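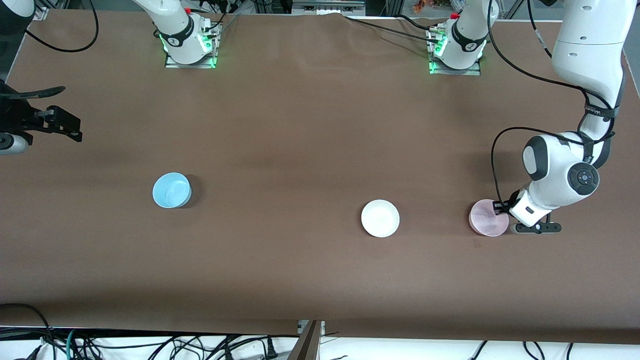
Blue, white and pink bowls on the brown table

Thread: Small bowls for everyday use – what do you have and do you match them?
Board: Kitchen and Table

plascaribe
Posted 12 August 2019
We are moving to a smaller place and I have one cabinet for all the dishes. I want to cut down to plates, mugs and one kind of small bowl. At the moment I own cereal bowls, soup bowls, rice bowls and a pile of odd ones that came from my aunt. The picture shows three that I would like to keep, but none of them nest with each other. Do people here keep a matched set or a mix? Stoneware, glass, plastic? I don't have a dishwasher and the new place won't have one either.
Pascual

jaein_ok
Matched set, no question. Ours are the Josholm stoneware ones, 400 ml. We have 13 because the store sold us an extra for the price of a dozen, and they go in two stacks on one shelf. When you mix shapes you lose half the shelf to air.

lorena.a
I went the other way. I had a matched set of eight and over six years we broke five of them. By then the pattern was discontinued, so I had three bowls and nothing to go with them. Now I buy singles at thrift stores and I don't care if one breaks. The only rule is that the foot has to be narrow enough to sit inside the one under it. Bring one of your own bowls to the store and try it.

jaein_ok
You can get around that by buying plain white. There is always a plain white bowl for sale somewhere.

lorena.a
Plain white comes in a lot of whites. I have four and they look like teeth.

ulloa_j
400 ml is small for soup. I measured ours last winter by filling them to a finger below the rim, and for a real dinner portion with bread I want closer to 600. If you only keep one kind, size it for the biggest thing you eat out of it. Cereal in a large bowl is fine. Soup in a small bowl means getting up twice.

plascaribe
That's a good point about soup, we eat it most nights from October on. I was going by what fits in my hand.

hsueh_sf
I would not give up the rice bowls. A deep narrow bowl keeps food warm a lot longer than a wide one, and you can hold it by the foot. Shallow bowls are for salad and sauces. My mother had two sizes and nothing else, and she cooked for seven people.

For washing by hand, check the foot before you buy. If the ring is unglazed and rough it will scratch whatever is under it in the stack and also hold gray water. You can smooth it with wet fine sandpaper, it takes a minute per bowl.

ulloa_j
Disagree on the salad. Salad goes on a plate.

hsueh_sf
Then we eat different salads.

jaein_ok
On plastic: we had some from Foltano for the kids and they were fine until we put tomato sauce in them. The orange never came out. Baking soda paste helped a little, sunlight on the windowsill helped more. I would keep plastic for fruit and snacks.

lorena.a
Same with turmeric. Glass is the only thing I own that has never stained, but it gets heavy if you stack more than five.

plascaribe
Thanks everyone. I think I will get six deep ones in stoneware and keep the three from the picture for sauces and cut fruit. The rest can go to my sister, she moves out in June and has no dishes at all.

ulloa_j
Measure the shelf height first. I had to take ours out and drill new holes.

plascaribe
It's 11 inches, I have the floor plan here. Should be enough for six and a lid.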